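Branix puts its contactless fare readers on Kirndale's buses

January 2019

I've been moaning about the lack of change on the Kirndale buses for years, so you can imagine how pleased I was when the email from Branix landed. The payments firm has signed a deal with Landry, which runs most of the routes in and out of town, to fit its card readers across the whole fleet. That's 45 buses, and 37 of them have the new kit already (mine doesn't, naturally).

The reader is called the Trirnusska, and no, I can't say it properly either. You tap your bank card or phone as you get on, tap again as you get off, and it works out the cheapest fare for the day. Cash will still be taken, which I know will matter to plenty of you. I asked twice, and Landry's press office said yes both times.

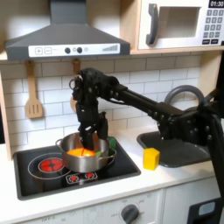
The trial ran on two routes before Christmas with 2,000 passengers signed up to take part. Branix had hoped for that many by the end of the trial and got there in the first fortnight, then had to close the list at 2,140 when the test cards ran out. I was one of the late ones, so I only had a few days of it, but I got to work and back without once digging in my coat for coins. Lovely!

It wasn't all smooth. The readers were slow in the cold mornings, and a few people were charged for going all the way to the depot after forgetting to tap off. Branix says those fares have been paid back and the software now sends you a text if it thinks you've forgotten. I'd still check your statement for the first week or two. 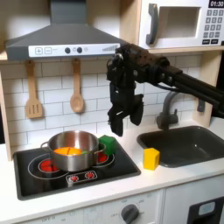 Trevor MacPherson
Money and Payments Writer

What I really wanted to know was who pays for all this. Landry says single fares are staying put until the summer, and that Branix takes a small cut of each tap. Neither of them would tell me how small, and I did push (over two phone calls and a very long email). If I get a figure I'll put it up on this page.

The last eight buses should be fitted by the end of the month, starting with the hospital route. Paper weekly tickets stay on sale from the driver, and any you've already bought will be good until they run out.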